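Notes on the November batch of pen blanks and the small turned boxes that go with them.

The timber is red gum from a fence line near Prekville, air dried under cover and then stabilised. I cut 58 blanks at 20 mm square and rejected four for end checks. Vacuum was held until the bubbling stopped, then the blanks soaked overnight in the resin before curing in the toaster oven. Average weight gain was lower than for the burl I did last year. Straight grain takes up less.

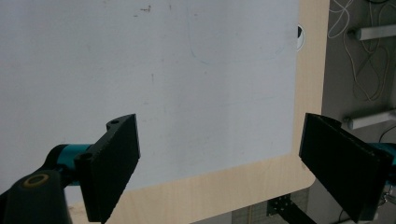 White panel on the pale bench top, faint outline near the edge.

Turning was at 2,000 rpm throughout, with a carbide square cutter to bring the blank down and a skew for the last pass. Dry sanding started at 400 grit. Rimantas Venckus suggested going through the finer grits wet, which leaves less dust in the grain but needs a full day before any finish goes on. I used a friction polish on half the pens and thin CA on the others. The CA is harder and glossier. I prefer the feel of the polish.

The box lids are still a problem. The fit is good off the lathe and tight a week later, so I now rough turn, leave the parts in a paper bag and finish the tenon last.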